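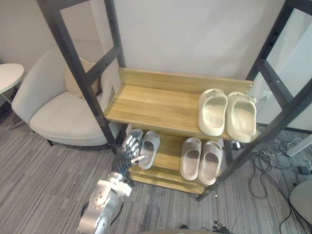
De : Evelien Brouwer
À : liste copropriété Kramer
Objet : Re: Parties communes, paliers et local du rez-de-chaussée
Date : 22 mai 2023

Bonjour à toutes et à tous,

Je réponds au message de Toon en reprenant ses points dans l'ordre, parce que plusieurs réponses sont parties en privé et que tout le monde n'a pas les mêmes informations. Je laisse son texte ci-dessous.

Toon Prins a écrit :
> Bonjour,
> Je reviens sur le passage du contrôleur incendie dans la cage B. Son rapport
> tient en deux pages et dit en gros que les paliers doivent être libres de tout
> objet. Chez nous, au troisième, cela concerne trois appartements : deux meubles
> à chaussures, un porte-parapluies et la poussette des voisins.
> Mes questions sont les suivantes.
> 1. Est-ce que cela vaut pour tous les étages, ou seulement pour les paliers qui
> font moins d'une certaine largeur ?
> 2. Que fait-on du local du rez-de-chaussée, qui est plein depuis des années de
> choses dont on ne connaît plus les propriétaires ?
> 3. Le devis de Farnus pour les casiers a-t-il été accepté ? J'ai entendu deux
> versions.
> 4. Qui prévient les locataires ? Les propriétaires bailleurs ne lisent pas tous
> cette liste.
> Je précise que je ne suis pas opposé au rapport. J'aimerais seulement qu'on ait
> une règle écrite avant que quelqu'un commence à enlever des affaires.
> Toon Prins, cage B, 3e

1. Les paliers

Cela vaut pour tous les étages et pour les deux cages. J'ai relu le règlement de copropriété : l'article sur les parties communes interdit déjà d'y déposer des objets « même momentanément ». Il n'est pas question de largeur. Le contrôleur n'a donc rien ajouté, il a constaté que l'article n'était pas appliqué.

J'ai appelé le syndic (Letau) pour savoir ce qui était toléré. La réponse est un paillasson, à condition qu'il soit plat et posé devant la porte de l'appartement. Tout le reste doit rentrer : chaussures, bancs, plantes, sacs de tri en attente, trottinettes. Les plantes du premier étage de la cage A sont concernées aussi. Je sais qu'elles sont là depuis longtemps et que plusieurs personnes les arrosent. Elles peuvent aller dans le hall d'entrée, le long du mur opposé aux boîtes aux lettres, où l'assurance les accepte. Siebe Maes a proposé de les descendre et de s'en occuper.

Pour les chaussures, je comprends que ce soit pénible dans les petits appartements, où l'entrée fait à peine un mètre. Nous avons eu le même problème. Chez nous, ce qui a marché, c'est de ne laisser près de la porte que les paires de la saison et de mettre le reste en hauteur dans la chambre, dans des boîtes. Pour un meuble étroit, regardez la profondeur avant la largeur : en dessous de vingt centimètres, les pointures au-dessus de 42 ne tiennent qu'inclinées. Un modèle ouvert sèche mieux les semelles qu'un modèle à abattants, surtout en hiver, mais il prend la poussière. Si vous fixez quelque chose au mur de l'entrée, attention, le tableau électrique est alimenté par une gaine qui descend à la verticale derrière l'enduit. Dans l'appartement du dessous de chez nous, l'ancien occupant l'a percée.

2. Le local du rez-de-chaussée

Teun Stevens et moi y avons passé une matinée avec la clé du syndic. Une bonne partie du contenu n'a pas de nom. Il y a des vélos d'enfant, des cartons de vaisselle, un sommier, des pots de peinture dont certains sont ouverts, et des restes du carrelage du hall qu'il faut garder pour les réparations.

Les pots de peinture partent en premier, le rapport les cite expressément. Teun les emmène à la déchetterie avec sa remorque. Il demande que personne n'en ajoute d'ici là, il a déjà fait son chargement et il n'a droit qu'à un certain volume par passage.

Pour le reste, la procédure que m'a donnée Letau est la suivante. Une étiquette est posée sur chaque objet. Les propriétaires écrivent leur nom et leur numéro d'appartement dessus. Les étiquettes restent jusqu'en juillet. Ce qui est encore sans nom à ce moment-là est photographié, la liste est affichée dans les deux halls et envoyée par courrier recommandé aux propriétaires bailleurs, puis l'enlèvement est voté en assemblée. On ne peut pas aller plus vite. J'ai demandé si l'affichage seul suffisait et la réponse est non, à cause d'une affaire dans un autre immeuble géré par la même agence, où un héritier a réclamé un buffet deux ans après.

Les étiquettes sont jaunes, numérotées au feutre. Si vous trouvez une étiquette sans objet, remettez-la dans ma boîte, ne la jetez pas.

Deux vélos sont attachés au tuyau de chauffage. L'antivol frotte sur l'isolant, qui commence à se défaire. Si ce sont les vôtres, merci de les déplacer maintenant sans attendre juillet.

3. Le devis

Les deux versions que Toon a entendues sont justes toutes les deux, elles ne parlent pas du même devis.

Le premier devis de Farnus était de 3607 euros pour des casiers métalliques sur toute la longueur du local, pose comprise. Il a été présenté au conseil syndical et refusé : il supposait de déplacer le compteur d'eau, et le déplacement n'était pas compris dans le prix.

Le deuxième laisse le compteur où il est et remplace les casiers du fond par des étagères ouvertes. Le conseil y est favorable, mais le montant dépasse ce que nous pouvons engager sans vote, il n'est donc pas accepté au sens strict. Il sera à l'ordre du jour. J'ai aussi demandé un prix chez Nirby pour comparer. Ils sont venus mesurer et je n'ai pas encore reçu leur document.

Jelle De Smet me signale que la serrure du local devrait être changée en même temps. Elle est sur un ancien organigramme et plus personne ne sait combien de clés circulent. Le serrurier facture 417 euros pour un cylindre sécurisé avec une clé par lot, à retirer contre signature. Les clés supplémentaires seront à la charge de ceux qui les demandent. À mon avis il faut voter les deux ensemble, sinon nous aurons des casiers neufs dans un local où n'importe qui entre.

Sur la répartition : le local figure dans les charges générales, donc tout le monde paie, y compris ceux qui ne s'en servent pas. On m'a posé la question trois fois. Pour changer la clé de répartition il faudrait modifier le règlement, passer chez le notaire, et cela coûterait plus cher que les étagères. Le lot le plus petit paierait moins que la moyenne, puisque l'on compte en tantièmes. Si vous voulez votre part exacte, prenez votre dernier appel de fonds, le nombre de tantièmes est en haut à droite.

4. Les locataires

Les bailleurs sont responsables de la transmission. En pratique cela ne marche pas, Toon a raison. J'ai rédigé une feuille d'une page, sans jargon, qui dit ce qui doit rentrer, jusqu'à quand, et à qui s'adresser. Elle est au mur dans les deux halls et je l'ai glissée dans les boîtes aux lettres de la cage B. Il me manque la cage A. Si quelqu'un de cette cage peut s'en charger, je laisse le paquet dans la boîte de Jelle.

La feuille existe en français et en néerlandais. Si vous avez des voisins qui ont besoin d'une autre langue, dites-le-moi.

5. Ce qui n'était pas dans le message de Toon

La porte coupe-feu du sous-sol est toujours calée avec un morceau de bois. Le contrôleur l'a noté en gras. Je retire le morceau de bois chaque fois que je passe et il est revenu chaque fois. Si la porte est trop lourde avec les courses ou un caddie, la solution est un bras à retenue électromagnétique relié à l'alarme. J'ai demandé au syndic de faire chiffrer la chose. En attendant la porte doit rester fermée.

Le détecteur du cinquième étage, cage A, émet un bip par intermittence. C'est la pile. L'entreprise de maintenance passe avec son propre escabeau, merci de ne pas décrocher le détecteur, il a été retrouvé la dernière fois sur le rebord de la fenêtre.

La poussette mentionnée par Toon : j'en ai parlé avec les parents. L'ascenseur est trop étroit pour elle si on ne la plie pas, et on ne plie pas une poussette avec un bébé endormi dedans. Je propose de lui réserver, à elle et à celle du deuxième, l'emplacement sous l'escalier du hall B, du côté qui n'est pas sur le chemin de sortie. Letau n'y voit pas d'objection si l'emplacement est marqué au sol et si rien d'autre n'y est mis. Je demande que l'on fasse un essai avant d'en discuter en assemblée.

Dernier point, la liste elle-même. Quand vous répondez, gardez seulement le passage auquel vous répondez. Le fil sur les boîtes aux lettres était devenu illisible et le serveur coupe les messages trop longs, plusieurs personnes n'en ont reçu que le début. Les pièces jointes volumineuses sont bloquées aussi. Si vous avez un plan ou un devis à partager, déposez-le au bureau du syndic, qui le met sur l'espace en ligne de la copropriété.

Les questions à ajouter à l'ordre du jour doivent arriver par écrit chez Letau, une réponse sur la liste ne suffit pas. Il faut le texte exact de la résolution à voter, votre nom et votre numéro de lot. L'an dernier deux demandes ont été écartées parce qu'elles étaient formulées comme des questions.

Toon, dis-moi si la réponse au point 1 te suffit comme règle écrite ou si tu préfères que l'on vote une phrase plus précise sur les paillassons. Je peux la rédiger, mais je voudrais que quelqu'un d'autre la relise.

Bien à vous,

Evelien Brouwer
cage A, 4e
pour le conseil syndical

_______________________________________________
Liste de diffusion de la copropriété Kramer
Pour vous désabonner, envoyez un message vide avec « désabonnement » en objet.
Les messages sont archivés et consultables par les membres.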